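Wrist camera only vs. wrist + overhead: our numbers after 838 demos
Forum > Manipulation > Imitation learning

Started by mossyservo, 4 August 2025
13 replies, showing selected

mossyservo
OK, I have been sitting on this since we finished the last batch and I'm too excited to wait for the writeup. Short version: we dropped the overhead camera completely, trained on the wrist view alone, and the policy got better at small containers in rooms it had never been in.

Setup for those who missed my December thread. Handheld gripper for collecting, same fingers on the arm, one small camera at the wrist. Task is pick up a small plastic container and put it down somewhere else. We recorded 1,000 demos across offices, kitchens and a couple of hallways, threw out the ones where tracking was lost, and kept 838. Two policies, same network, same training time. One gets wrist + overhead, the other gets wrist only.

In the room where most of the data came from, the two-camera policy wins, no contest. In the new rooms it falls apart and the wrist-only one keeps going. We ran 382 trials in total and the gap held in every new room. I did not expect that at all!

gantry_goose
Nice. But "every new room" is doing a lot of work here. How many overhead camera positions did you train with?

mossyservo
Fair question, and you'll like the answer less than I do. One mount, moved a little between rooms. So yes, the overhead view has way less variety in it than the wrist view.

gantry_goose
Then I don't think you've shown wrist-only is better. You've shown that a camera which barely moved in training doesn't carry over when you put it somewhere else. We saw the same thing on the Kulero arm last year and fixed it by moving the overhead camera every few demos. Took an afternoon. I'd want to see that run before anyone here unscrews their overhead mount.

pl_hutchens
I'm with goose on the claim but with mossy on the practice. Moving the camera every few demos is fine in a lab. If you hand the gripper to somebody who's going to collect in their own kitchen, you get whatever view they can be bothered to set up. Wrist camera comes along for free.

Also, how did you handle blur? My wrist footage is a smear whenever the hand turns quickly.

mossyservo
We kept it in! That was Sunee Limsakul's idea and I argued against it for a week. My plan was to score each frame for sharpness and drop the bad ones. She ran it both ways on a smaller set, and the filtered version was worse at the approach. Her take is that if you cut the blurry frames you cut most of the fast turns, so the policy never learns what to do in the middle of one. On the robot it still sees blur, and now it has no idea what blur means.

I'm convinced, though I'd like to see it repeated by somebody who isn't us.

wobblecart
Repeated by somebody who isn't you: we tried the same filtering on drawer opening with the Rastico hand and saw no difference either way. But drawers are big and they stay put. Small stuff near one finger is probably where it bites.

tinbadger
Agree with wobblecart. Container size matters a lot. With anything low and see-through you lose it against a pale background, and then the policy is leaning on whatever it saw a few frames back. How much history are you feeding in?

mossyservo
Two frames. We tried more and it started copying its own last motion – it would drift in one direction and just keep drifting. Very funny to watch, useless for picking things up.

gantry_goose
Two is short for a translucent target. When the thing is right at a finger and most of it is out of view, what is the policy going on?

mossyservo
Mostly the gripper width plus the little bit of rim it can still see, is my guess. I've got no clean test for that yet. One idea is to mask the lower part of the view during evaluation and watch what happens to the final approach. If it collapses, we know it was using the rim.

pl_hutchens
Do the mask test. Please! That one I'd read a whole paper on.

Are you releasing the data? I'd run it on our Lazaridis arm, the camera sits a bit further back and I'm curious how much that hurts.

mossyservo
Yes, as soon as the folders are sorted. And goose, you win, we'll do the moving overhead camera run too. I still think wrist-only holds up, but I'd be happy to be wrong with better data.

gantry_goose
That's all I ask. If you want, I can send over the mount we used at Sarkbridge, it clamps on to most shelves.

mossyservo
Send it! Adding a frame from one of the fast turns, with the container down by the right finger. 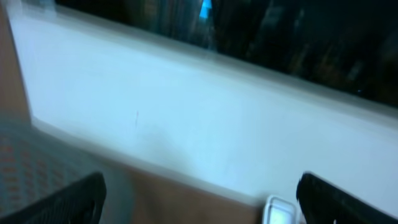 Why can a policy trained with a fixed overhead camera do poorly in a new room?
It has learned to link positions in that one view to motions of the arm. When the camera is mounted at a different height or angle, the same position in the view stands for a different place in the room, and the motions no longer line up. Training with many camera positions reduces the problem.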